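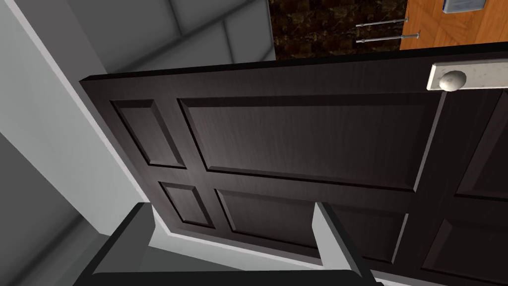 7.3 Recovering from a lost grip on a door

A lost grip is reported when the gripper comes off a door before the opening move has finished. The Smadi arm stops where it is, the base brakes go on, and the panel shows fault 875. The door may be left at any angle. In the simulator view it stands partly open, with the fingers low down by the bottom rail and the round knob near the top corner on a pale backplate. A gripper in this position must not be sent back to the knob with the Retry key. Retry uses the last stored knob position, which was taken before the door moved, and the arm will travel in a straight line towards it through whatever is in the way.

This section applies to the real machine and to the Dokska simulator. Where a step is for one of them only, it says so.

CAUTION: A door with a closer can swing shut after the grip is lost. Keep hands and feet out of the gap on both sides, the hinge side included, until step 4 is complete.

CAUTION: Do not push the arm away from the door by hand while fault 875 is showing. The joints are braked and the wrist can be damaged.

Clearing the fault

1. Press Hold on the pendant. The status light changes from red to amber. If it stays red, press the emergency stop and go to section 7.6.

2. Write down the joint readings and the door angle from the Status page. These are wiped in step 7.

3. Check where the fingers are. If either finger is under the door or caught behind its edge, do not go on with this procedure. Call the Grilport service desk.

4. Real machine only: wedge the door on the closing side. Use the rubber wedge from the tool kit.

5. Select Manual, then Slow. Speed is limited to 30 mm per second.

6. Drive the base straight back until the gripper is clear of the door swing. Do not turn the base or raise the arm before it is clear.

7. Select Clear Fault and hold the key for 4 seconds. The light changes to green.

8. Select Home Arm.

9. Remove the wedge and close the door fully.

10. Run Find Knob. The new position replaces the old one. Only now is it safe to use Retry.

Note: In the simulator, Reset Scene closes the door but does not delete the stored knob position. Step 10 is still needed.

If the fault comes back

Two lost grips in a row on the same door mean the settings are wrong for that door. Check these in order:

Knob type. Round knobs need the Round profile. With the Lever profile the fingers close too far out and slide off as the wrist turns.

Finger pads. Replace them if the ribs are worn flat. Clean new pads with a dry cloth before use.

Pull path. The arc must match the door width. A path set for a narrower door pulls the gripper inwards and off the knob.

Closer force. If the door has a closer, set Pull Limit to 2 and try again.

Software versions before the April release do not check the stored knob position against the door angle. On these versions the arm will move on Retry without a warning. At the Hidulley site this led to a bent finger and a split door panel. The report by Toshiko Nagano and Ibrahim Nwankwo is in Appendix C.

Record every fault 875 in the machine log, including those cleared at the first attempt.

Section last revised 13 Jan 2024, F. Salazar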